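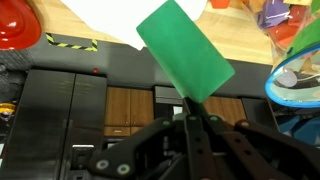
The market had already priced in the trial, according to an analyst's note handed around in last year's class, so the 18 per cent jump on approval day must have been "pure relief". I'd treat that with suspicion. If it was priced in, what was left to be relieved about?

Week 6: Reading a biotech announcement

Our case is Gisa, a small drug developer listed out of Ulutville. Its release in October gave three paragraphs to Trirkeo, a skin treatment for horses, and one line to cash. Start with the line.
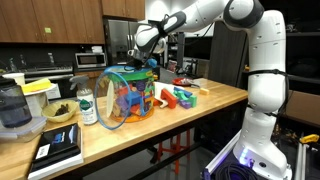
Does a conditional approval mean the drug works? It means the regulator saw a reasonable expectation that it does, with full proof still owed.

Gisa's sales forecast assumes 1246 clinics will stock Trirkeo. Its own appendix shows 953 have ever bought anything from the company. Ask where the rest come from before you put a multiple on the revenue.

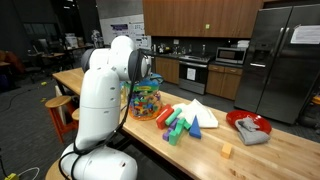
Skinner, the distributor, takes 30 per cent of each sale. The headline margin leaves this out. Check the notes to the accounts, then redo the margin yourself.
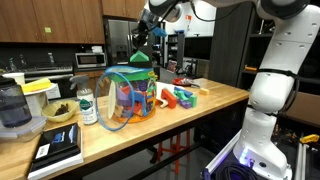

Skinner's cut will shrink with volume, a reader commented under the release, and anyone modelling a flat rate has never seen a supply contract. Maybe. The contract isn't public, so we model it flat.

For the tutorial: bring one page on Gisa's cash position. Leave the share price chart at home.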